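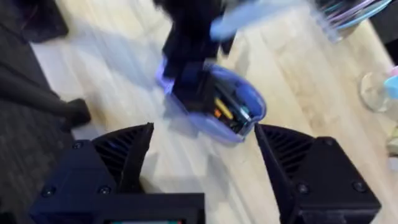
Product Review: Priratura Translucent Desk Box
Equipment and Supplies Review Series, Guswood Learning Resource Center

Reviewed by Niamh Ó Briain
Edited by Gráinne Kavanagh
Friday, June 23, 2023

Purpose of the review

The Guswood Learning Resource Center evaluates small storage products on behalf of its member classrooms, study rooms and offices. Reviews are issued when a product has been requested by members or when it is under consideration for the shared supply catalog. The Priratura Translucent Desk Box met both conditions. It was requested in January by several members who wished to replace zippered pouches, and it has since been proposed as the standard container for individual desk supplies.

The Center purchased its review samples at the regular retail price. Neither Priratura nor the distributor, Nouri, was informed that a review was in progress, and neither has seen this text before publication.

Description of the product

The Desk Box is a rounded rectangular container in translucent plastic, intended for pencils, erasers, clips and similar small articles. It is sold in one size and four colors: blue-violet, green, smoke and clear. The blue-violet version was used for most of the evaluation. Its plastic is tinted strongly enough to soften the appearance of the contents and lightly enough that brighter items can be picked out through it. Along the edges, where light passes through, the color turns to a paler lavender.

The box is supplied with a separate press-fit lid. There is no hinge, no latch and no internal divider. A small molded mark on the underside identifies the manufacturer, and a paper label carries the care instructions. The label comes away cleanly when soaked in warm water and leaves a slight residue when peeled dry.

Conditions of use

Review samples were placed in three settings: a supervised homework room, a staff office and the Center's own front desk. Users were asked to fill the boxes as they saw fit and to continue their ordinary habits. No arrangement was imposed. At the close of the period, users completed a short written questionnaire, and the reviewer inspected each box for damage.

A total of 62 questionnaires were returned. Comments are summarized below where they bear on the product itself. Remarks concerning the quality of the Center's pencils have been forwarded to the purchasing office.

Capacity and access

The interior is a single open space. It accepts a full-length unsharpened pencil laid flat, with a little room to spare at one end, and it will hold a generous assortment of shorter articles on top. The rounded corners reduce the usable space slightly compared with a square box of the same outer length. They also make it considerably easier to retrieve paper clips and other flat items, which slide up the curve of the wall under one finger.

Access from above is good. With the lid removed, the opening extends across nearly the full width of the box, and an adult hand can enter without difficulty. Most users in the homework room left the lid off throughout a session and replaced it only when packing up.

The absence of dividers drew the largest number of comments. Contents mix quickly. Small articles in strong colors, such as yellow, orange and green, remain easy to find among darker ones, while black pens and gray clips tend to disappear into one another. Users who kept fewer articles in the box reported greater satisfaction than those who filled it to the rim. The Center tested a folded card insert as a simple divider and found that it stood upright well enough when wedged across the middle, although it softened after several weeks of handling.

Visibility of contents

The principal argument for a translucent box is that its owner can see what is inside before opening it. The Desk Box satisfies this expectation in part. In the clear version, contents are fully legible from every side. In the blue-violet and green versions, pale and bright articles show through while dark ones are reduced to general shapes. The smoke version was the least satisfactory in this respect and offers little advantage over an opaque box.

Members who select a container for use by younger children may prefer the clear version for this reason. The tinted versions have their own merit in shared rooms, where a difference in color allows each table or group to recognize its own box at a distance.

Stability and noise

The base is flat and broad, and the box does not tip when articles are removed from one end. It does slide. On a smooth wooden surface, a light push is sufficient to move a half-filled box several inches. Users at sloped desks found this inconvenient. Two small adhesive pads applied to the base corrected the problem, and the Center recommends that members using the box on polished surfaces do the same. Pads are not included.

The product is louder than a fabric pouch. Metal articles strike the plastic sharply when the box is carried or set down, and staff in the homework room remarked on the sound at the end of each session. A piece of felt cut to the shape of the base reduced the noise to an acceptable level.

Durability

The box performed well. In the drop test, samples were released from desk height onto a hard floor, first empty and then filled. None cracked. One lid acquired a shallow white stress mark at a corner, which did not affect its fit. Repeated opening and closing was carried out to a count of 700 on a single sample, after which the lid remained secure when the box was inverted, although it could be removed with noticeably less effort than at the start.

Surface wear is the weaker point. Fine scratches appeared on the inner base within the first weeks in every sample containing scissors, a compass or a metal sharpener. These scratches are more evident in the clear version. Ink from an uncapped marker was removed from the interior with a damp cloth and dish soap; graphite dust required a second wipe. The care label advises against the dishwasher, and the Center did not test the box in one.

Comparison with the Manley Pencil Tray

The current catalog item, the Manley Pencil Tray, was used as the point of comparison. The Manley product is opaque, has a fixed divider and is supplied without a lid. It keeps articles in better order and is quieter on the desk. It cannot be carried in a bag, and it does not stack when filled.

The Desk Box is the more suitable choice wherever supplies must travel between rooms or be put away at the end of the day. Closed boxes stack securely to a height of four, and the rim of the lid is shaped to receive the base of the box above. For a permanent desk at which one person works, the Manley tray remains the better product, and members who are satisfied with it have no reason to change.

Points noted by the reviewer

The lid is difficult for some users to remove when new. Pressing both long sides inward slightly before lifting is effective, and this method should be demonstrated to children at first issue.

Names written directly on the plastic in permanent marker faded with handling. Names on adhesive labels placed on the underside lasted for the whole period.

The color of replacement boxes varied a little between deliveries. Two blue-violet samples purchased separately were visibly different when placed side by side. This has no effect on use but may matter to members ordering matched sets.

Lids are not sold separately. A member who loses a lid must purchase a complete box.

Recommendation

The Priratura Translucent Desk Box is approved for inclusion in the shared supply catalog in the clear, blue-violet and green versions. The smoke version is not approved. Approval is for individual and small-group use with general writing supplies. The box is not recommended for the storage of scissors, compasses or other pointed metal tools unless a felt liner is fitted.

The Center has asked Nouri whether lids could be made available as a separate item. Members will be notified through the catalog if the reply is favorable. Requests for samples may be made at the front desk during opening hours, and boxes borrowed for trial should be returned empty and with their lids.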